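Huria Wire Basket, Black

Home > Storage > Baskets and Bins > Wire

Item 156
In stock - ships in 2 business days

Overview

The Huria is a rectangular open-top basket made of black wire mesh, with a rolled rim along the top edge. It is meant for shelves, counters and tables, and for the inside of cabinets where small containers tend to slide to the back and stay there. Pull the basket forward and everything in it comes along.

The walls and the floor are the same grid of thin wire. You can see what is in the basket from the side without lifting anything out, and crumbs or grit fall through instead of collecting in the corners. If you keep it on a painted shelf or a soft wood surface, put a liner underneath. We sell a felt one (see Accessories) but a folded dish towel does the same job.

The basket arrives in one piece. There is nothing to assemble.

What it holds

Most customers buy the Huria for jars and tubs. Round containers with screw-on lids stand well in it as long as the base is wider than the openings in the mesh, and nearly all of them are. Narrow bottles will stand too, but they lean if the basket is only partly filled. Group them at one end or put something square next to them.

It also works for:

Spice jars and small cans
Craft supplies in lidded tubs
Rolled cloths and sponges
Chargers and adapters
Seed packets, stood on edge
Mail, if you don't let it pile up

Loose small items such as screws, beads and paper clips will go through the floor. Put them in a container first. Clear containers are the better choice in this basket. With a see-through wall inside a see-through wall, you can check how much is left from across the room. 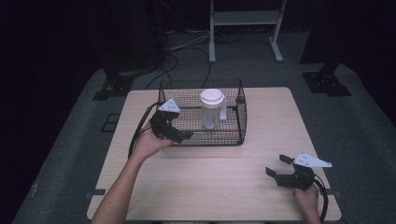
Leave some room when you load it. A basket that is packed tight to all four sides is harder to use than one with a gap, and you need space for your fingers to get around a lid. If you put labels on your containers, let the end of the label stick out a little to the side. It gives you something to read and something to pull on.

Tall items can stand above the rim, but keep the heavier ones low and toward the middle if the basket is going to be carried. When you carry it, use both hands, one on each side under the rim. The Huria has no handles. We looked at adding them and decided against it, as they took up shelf space and caught on the basket next to it.

Details

Color: black
Shape: rectangular, open top
Walls and floor: wire mesh, thin-wire grid
Rim: rolled
Handles: none
Lid: none
Assembly: none
Use: indoor
Sold: singly or by the case

The rolled rim has no cut wire ends along it, so it is easy on the hands and on sleeves. Run a finger over the rim when you unpack the basket. If you find a rough spot, send us a picture and we will replace it.

Choosing between the Huria and our other baskets

We carry three baskets that people often compare.

The Huria is the standard one. It is open on all sides and suits anything in its own container.

The Ilamik has a solid floor with wire walls. Choose it for loose items, or for produce that might drip. It weighs more than the Huria and has to be wiped out, as nothing falls through.

The Grutau is deeper and has handles. It is a good basket for a laundry room or a closet floor. It is too deep for most kitchen shelves, and small jars get lost at the bottom of it.

If you are replacing an older Unnithan basket, the Huria is the closest match we have now. The Unnithan was discontinued and we have no remaining stock. The two do not nest together, so plan on keeping them on separate shelves.

Care

Wipe with a damp cloth and dry right away. For sticky spills, use warm water and dish soap with a soft brush, working from the inside of the basket out. An old toothbrush gets into the places where the wires cross.

Do not put it in the dishwasher. Do not use steel wool or scouring powder. Both will scratch the black finish, and a scratched spot can rust if the basket lives near a sink.

Dust shows more on black wire than on white. A vacuum with a brush attachment takes care of it in a few seconds.

If a wire gets bent, you can usually push it back by hand. Go slowly and work from both sides of the bend. Pliers tend to mark the finish - wrap the jaws in tape if you have to use them.

Accessories

Felt liner, gray. Goes under the basket. Cut to size with scissors.
Clip-on label holder, white, pack of 27. Fits over the rim or a side wire.
Divider, black wire. Splits the basket across its width. Sold singly.

The divider hooks over the rim on both sides. It stays put when the basket is sitting still but can jump off if the basket is carried by one end.

Customer questions

Can I stack them?
Empty ones nest for storage. Full ones should not be stacked, since the upper basket would rest on your containers and not on the rim below.

Will it scratch my table?
It can, if you slide it. Lift it or use the liner.

Can it hang on a wall?
It isn't made for that and we don't sell brackets for it. Some people hang it from hooks by the top wires. We can't say how much weight it will take that way.

Is it safe for food?
Use it for packaged food or food in containers. Whole fruit with a peel is fine for a day or two. Soft fruit will pick up the pattern of the mesh.

Can it go in the freezer?
We don't recommend it. Frost forms on the wire and the finish doesn't like it.

Customer reviews

Aileen Castillo
Bought four for the pantry and went back for two more. They look neat and I can see what I have. My only complaint is that the little soy sauce packets fall out of the bottom, so those are in a jar now. I wish the label holders came in smaller packs, I used six and have the rest in a drawer.

Shahram Talebi
Good basket. Mine came with one corner pushed in from shipping and I was able to straighten it. I use it on a workbench for glue and tape. It slides around on a smooth top when you reach in with one hand, so I put a piece of shelf liner under it and that fixed it.

Ordering and returns

Single baskets ship in a plain carton with paper padding. Case orders ship nested, with a sheet of card between baskets. For orders over 600 baskets, please contact us before you check out so we can confirm a ship date.

Unused baskets can be returned in the original carton. Damage in shipping should be reported with a picture of the basket and a picture of the box. Please keep the box until you hear back from us.

Liners that have been cut cannot be returned.

Page updated 1/13/20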